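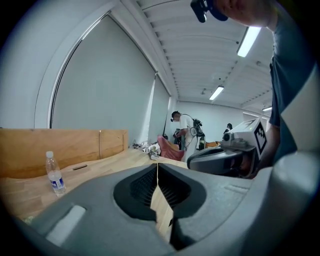

The long tables at Telirano, with the tall wooden board at the back

About Telirano

Telirano is a school of household and dining practice. It offers instruction in the ordinary work of the table: laying out a plate, portioning food, clearing up after a meal, and putting a room back in order for the next group. The school was established by Guilan Zhong, who remains its director, and it occupies 645 square meters on the ground floor of the Grornmont building.

The school admits adults who intend to work in canteens, residential homes and small restaurants, as well as those who wish to keep a better household of their own. No previous training is required. Applicants are asked to attend an introductory morning before enrolling, and places are confirmed in writing.

Our Rooms

Teaching takes place in two connected rooms. The Jiang Room is used for table work and contains the light wooden tables at which most students spend their first weeks. The Sindero Room is used for storage, laundry and the care of linens.

The tables were chosen for their pale surface, on which crumbs and spills are easily noticed. They are wiped down between sessions and oiled each July, when the school is closed to students. Surfaces are to be treated with care at all times. Hot pans may not be set directly on the wood, and knives are used only on a cutting board.

Tall wooden partitions and seat backs divide the teaching area, so that separate groups may work without disturbing one another. Students may keep drinking water with them during practice. Bags and coats are left in the entrance hall.

Our Instruction

The foundation course is concerned with small quantities. A student begins with a single plate and a few pieces of food, and learns to place each piece cleanly, without marking the rim or moving what has already been set down. Speed is not assessed at this stage. Instructors look for a steady hand, an orderly table and attention to the position of the plate.

Later sessions introduce cartons, packets and bottles, and the question of where such items should stand while a meal is being served. Students also study the clearing of a table: what is removed first, what may be stacked, and what is returned to the shelf. The foundation course admits up to 12 students at a time.

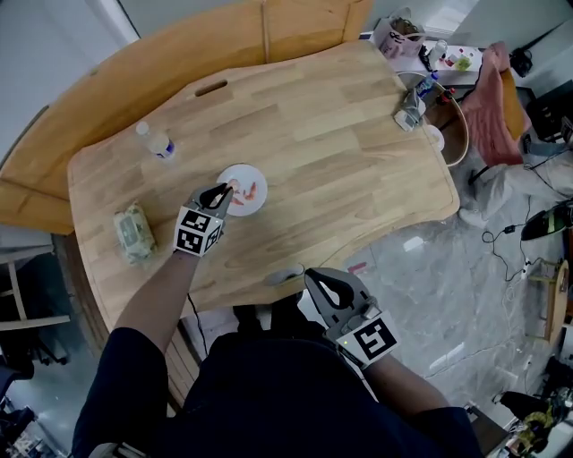

Our Staff

Guilan Zhong directs the school and is responsible for admissions and the content of all courses. Before establishing Telirano, she managed the dining service of a residential home and supervised the training of its kitchen staff.

Lanying Tang is head of table instruction. She prepares the practice exercises, conducts the final assessment and maintains the written standards issued to each student on enrollment. Questions concerning course content should be addressed to her office.

Standards of Conduct

Students are expected to arrive in clean clothing suitable for practical work. Hands are washed before every exercise and after each break. Food used in practice is handled with the same care as food intended for guests.

At the close of a session, each group is responsible for its own table. Bottles are collected, packets are discarded or put away, and the surface is wiped from the back toward the front edge. An instructor inspects the table before the group is dismissed.
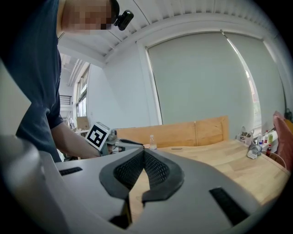 Table practice in the Jiang Room

Visiting the School

Visitors are received by appointment. Prospective students and employers may request a tour of both rooms through the school office, which is open from 9:00 a.m. Visitors are asked to sign in at the entrance hall and to remain with a member of staff while sessions are in progress.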